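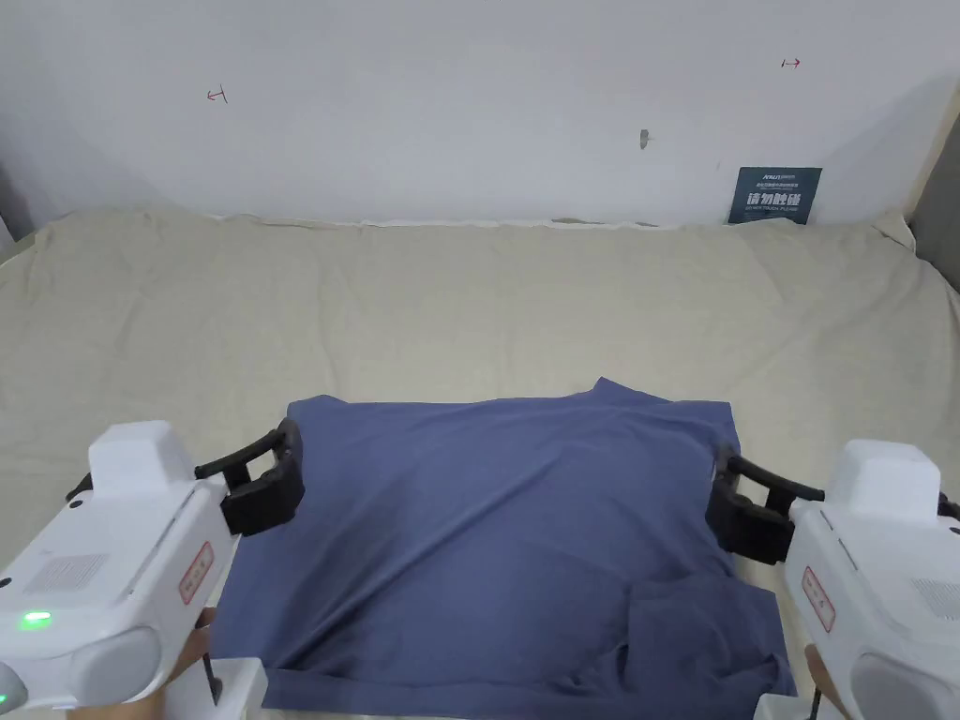 Stop buying arms first

By Keegan Sheehan

People who want a robot at home nearly always start with the arm. I did. I bought a secondhand six-axis kit, spent a winter on the wiring and the mounting plate, and at the end of it I had a machine that could wave. I still hadn't worked out what I wanted it to do or how it would learn to do it.

My argument is that a home builder, or a small group in a shared workshop, should leave the arm until last. Start with grippers you hold in your own hands. Do the job with them yourself, many times over, and record it. By the time you have enough recordings to train anything, you will know whether the job is worth automating and what sort of arm it needs.

I came around to this at Traltadeck, the shared workshop where I rent a bench. Rangi Ellery had been saying it for a while and I had been ignoring him. He put a pair of hand-held grippers in front of me and told me to fold a T-shirt with them. I have been folding T-shirts for most of my life. It took me several minutes and the result looked like something pulled out of a gym bag.

That first fold taught me more than the winter had. You lose your fingertips. You can't feel whether you have picked up one layer or both. You find out that a sleeve slides under the body of the shirt if you come at it too steeply, and that the collar bunches if you drag the shoulders at different speeds. None of this was in the specs of the arm I had bought, and all of it decides whether an arm can do the job.

There is a money argument as well. My arm kit cost me $2908 with the power supply and the replacement for the joint I cooked. The gear that got our folding project going came to $1142, and it was split between members. If the project had died after a month, we could have lived with that. Plenty of hobby projects die after a month, and they should be cheap when they do.

The usual objection is that holding the gripper yourself is cheating, and that the recordings won't carry over to a real arm. There is something to this. A person's wrist does things a cheap arm can't. If you record yourself reaching around behind a garment with your elbow up near your ear, don't expect a bolted-down machine to copy it. The cure is discipline while you record. Keep your elbows in, move slower than feels natural and stay inside the reach you expect the arm to have. Rangi put tape on the floor to show me where to stand, and I stopped complaining about it after the second evening.

The other objection is boredom, and here I have less to offer. It is dull work. We have recorded more than 600 folds and I would call a good share of them useless, mostly mine, and mostly from the early sessions when I kept correcting mistakes in the middle of a fold and then carrying on as though nothing had happened. We now keep a recovery only if it was done cleanly. Opinions at the workshop differ on this. One member thinks the messy ones are the most valuable thing we have, and she may be right, but I am the one who has to label them.

Some practical opinions, for what they are worth. Use a cloth on the bench. Bare tabletop lets the shirt skate and you end up chasing it. Pick a plain shirt in a colour that stands out from whatever is under it, and leave the striped ones for later. Wash the shirts every so often, as they go limp with handling and begin to fold differently. Don't move the bench halfway through a batch. And agree on what a finished fold looks like before anybody starts, which we failed to do, so that our first two weeks contain both a halves-and-thirds fold and whatever it was I was doing.

I would also put in a word against hurrying to the hard garments. Petwood, the workshop across town, went straight to fitted sheets. I admire the ambition. They have since gone back to tea towels.

My own arm is under a drop sheet in the garage. It turned out to be the wrong one for folding: the reach is too short to get across an adult shirt, and there is only one of it, when the job plainly wants two. I could have learned that for free with a tape measure and a pair of hand-held grippers. Rangi has offered to take it for a solder-paste project, and I will probably let him have it in September once the current batch is labelled.

If you are at the stage of comparing arms online, close the page for now. Find out whether anyone near you has grippers you can borrow for an evening, and bring a shirt you don't care much about.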